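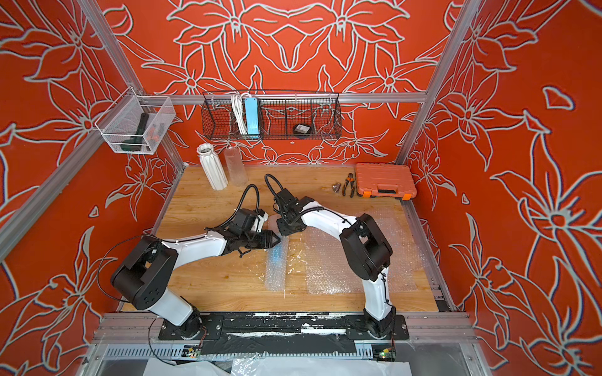 Lilies and leaves outlined in white on a red-orange ground.

SARNADTON, 17 March 2023 – The wallpaper company Steslow will open a permanent pattern library in the former Dimitrov printing house in Sarnadton this July. The library will hold 4000 wallpaper samples from the company's own archive and from private collections, and the public will be able to visit it free of charge.

The collection was kept until now in the storage rooms of the company, where only designers and students with an appointment could see it. Most of the samples are floral patterns. There are also stripes, borders and a smaller group of papers for children's rooms.

"Many people remember the wallpaper of their grandparents' kitchen better than the furniture," said Lajos Rácz, director of Steslow. "They write to us and ask if we still have it. Very often we have it, but until today we could not show it to them in a proper way."

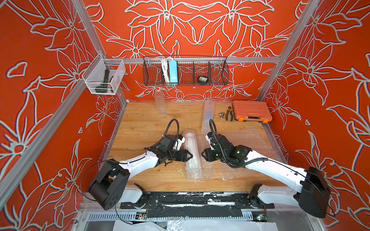 Reading time: 2 minutes

The library will occupy the ground floor of the building. Visitors will find the samples in wide drawers, ordered by motif and then by colour. Larger pieces will hang on sliding panels, so that the full repeat of a pattern can be seen from a distance. A reading table will be placed near the windows for those who wish to draw or to take notes.

The renovation is made by the architecture office Trinusside. The original floor and the iron columns will stay, and the old loading door will become the main entrance. A ramp will be added on the street side.

"With a large flower the scale is the difficult point," said Gerardo Rizzi, who is responsible for the collection. "On a small sample you see half a petal and you cannot judge. This is why we asked for high panels from the beginning."

So far, 2000 samples have been photographed and entered in the catalogue, with the year, the printing method and the name of the designer where it is known. The remaining ones will follow after the opening.

Steslow also invites the residents of Sarnadton to bring old rolls and cuttings which they have at home. Pieces should be at least 30 centimetres wide. They can be given to the library or only lent for copying.

Seven evening talks are planned for the first season. The programme and the opening hours will be published on the company's website before the opening.

Press contact: Steslow, Pattern Library, Sarnadton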